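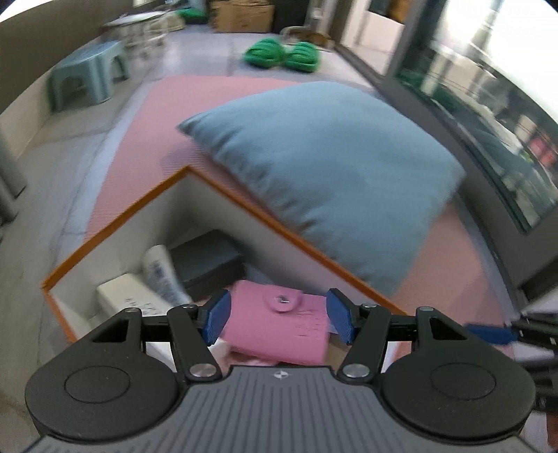

The orange box on its pink mat.

Learning to keep a paper notebook in my third language

I moved to Skevville in May, four years ago, and for the first months I wrote nothing by hand except my signature. At work everything was typed. At home I sent voice messages to my mother, who does not like to read small letters on a telephone. So when I bought a notebook in the stationery shop Goossens, it was only because it was raining and I did not want to stand outside until the bus came.

The notebook cost more than I expected and I was too shy to put it back. It has a gray cloth cover and thick paper, and for two weeks it stayed on the kitchen shelf next to the rice.

I grew up with two languages. In Gruvach, where my grandparents lived, we spoke one at the table and the other in the shop, and as a child I believed that every person had a table language and a shop language. English came later, from school and then from work. It was for me a language of meetings. I could explain a delayed delivery in English very politely, but I did not know the word for the skin on top of warm milk. I still do not know if there is a special word. My neighbor says it is just "skin."

The first thing I wrote in the gray notebook was a list of things to buy, and I wrote it in English by accident. Onions, light bulb, stamps, something for the drain. I looked at the page and it pleased me more than it should. The word "something" was there because I did not know what the thing for the drain was called. After this I made a small rule that the notebook would be in English only, with no dictionary while I am writing. If a word is missing, I go around it. Later in the evening I may look it up and write it in the margin with a green pen.

My early pages are full of going around. "The metal thing that holds the door open." "The feeling when you have prepared to be angry and then the person is kind." For the second one I have not found a word in any of my languages.

I wrote in the morning, before work, from 6:40 or so until the kettle and then a little after the kettle. Some mornings I wrote only that I was tired. My handwriting was terrible. I learned to write in another alphabet first, and my hand still wants to make certain letters the old way, so that my English "m" looks like a "t" from home. When I read the old pages now, I have to guess sometimes.

There was a month when I stopped. My father was ill and I traveled to Sundinitz, where he was in the hospital, and I took the notebook with me but could not open it. It felt wrong to write about him in a language he did not speak. I do not know if I can explain this well. I sat beside him and thought in our table language, and English was very far away, like a coat I had left in another house. He got better, slowly, and complained about the soup, and I came back to Skevville. The next entry is about a parking fine.

I told this to Tamara Kovalchuk, who taught the evening course I was taking then, and I expected her to say that I must practice every day. She did not. She asked me if I wanted the notebook to be homework. I said no. "Then skip it when you need to," she said, and gave me back my essay with all the articles corrected. I must say there were many. "The" and "a" are still the hardest part of English for me. I put them where they sound good, as a person puts salt.

What changed with time is difficult to measure. I did not become a writer and I did not get a better accent. But I started to notice small things on the way to work with English words already attached to them. A gutter. A puddle with a rim of pollen. Somebody sweeping the steps in slippers. Before, I saw these things in no language, or in the old ones. Now they come in all three, and sometimes the English one comes first, and this makes me a little sad and a little proud on the same morning.

I also became less afraid of mistakes. In a meeting, a mistake goes out into the air and everybody hears it – in a notebook it sits quietly and waits for you. I have found the same wrong spelling of "necessary" in pages from three different winters. I do not correct it anymore. I only put a green dot beside it and say hello.

Last week I filled the final page of the second notebook, which is blue and also from Goossens. The lady there knows me now and no longer asks if I want the cheaper one. I read through some of the first notebook that evening, and it was strange to meet the person who wrote it. She uses "very" in almost every line. She is worried about the landlord, about the bus, about an email with the wrong greeting. I wanted to tell her the name of the thing for the drain, which is a plunger. It is such a funny word, and I have used it since then more often than is needed.

My sister asks why I do not write in our own language, which has better words for weather and for relatives. She is right about the words. Maybe the third notebook will be mixed, with table pages and shop pages. I bought it already. The cover is dark green, so I will need a different color of pen.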